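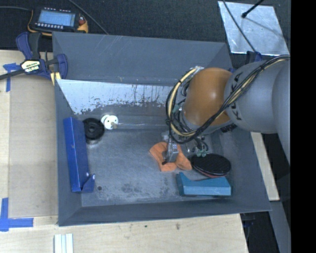 The KUKA arm over the metal bin, with the gripper above an orange cloth.

Trorkorum: progress report to the Nieto fund
February 16, 2020
Prepared by Sidra Bhutto, with Gijs Postma

Where we are

We are very happy with this period! The question we started with was whether an arm can learn where to grasp in a bin of mixed objects from its own tries, with no shape models and no hand labeling. Since October the arm has made 3000 grasp attempts, and the learned grasp score now picks better than our old hand-written rules on both hard parts and soft items. The soft items are the surprise. We had put cloth down in the proposal as a stretch goal, and it is now the part of the work we talk about most.

How the method works now

For every attempt the system proposes a set of gripper positions, scores each one, and tries the best. The outcome is stored with the camera view from before the move. In the first version we trained on all attempts equally, and the score got very good at the easy objects and stayed poor on everything else. Gijs changed the sampling so that attempts where the score was confident and wrong come up more often in training — a small change in the code, and by far the biggest step forward we have had.

We also stopped treating a grasp as a plain yes or no. A cloth can be lifted by one corner and slip out halfway, and the old labels threw that away. The new label records how far the object came up before it was lost. Training on this takes longer, but the scores near the edges of a fold make much more sense now.

Test on new objects

We held back 700 attempts for testing and kept their objects out of training completely. The learned score beat the rules on this set as well. It is weakest on long parts that lie close to a bin wall, where the gripper has little room to come down beside them. The score often likes these grasps and the motion planner then turns them down, so the arm loses time going through its second and third choices.

Changes to the plan

We moved 15 days of arm time from the conveyor study to bin work. The conveyor study is not dropped; it starts after the wall problem is dealt with. The Hurska simulator is still used for checking motions, but we no longer train in it, as its cloth behaves too stiffly to be of help.

Next period

First comes a wall-distance term inside the score itself, so that grasps with no room are ranked low from the start. After that we will run the full test again with 9 new objects, chosen by Sidra and kept away from Gijs until the day of the run. The labeled attempts and the training code will go to the Flustico group in the same package, and we would love to hear how the score does on their gripper. Spending is in line with the budget, and we are not asking for any change to the total.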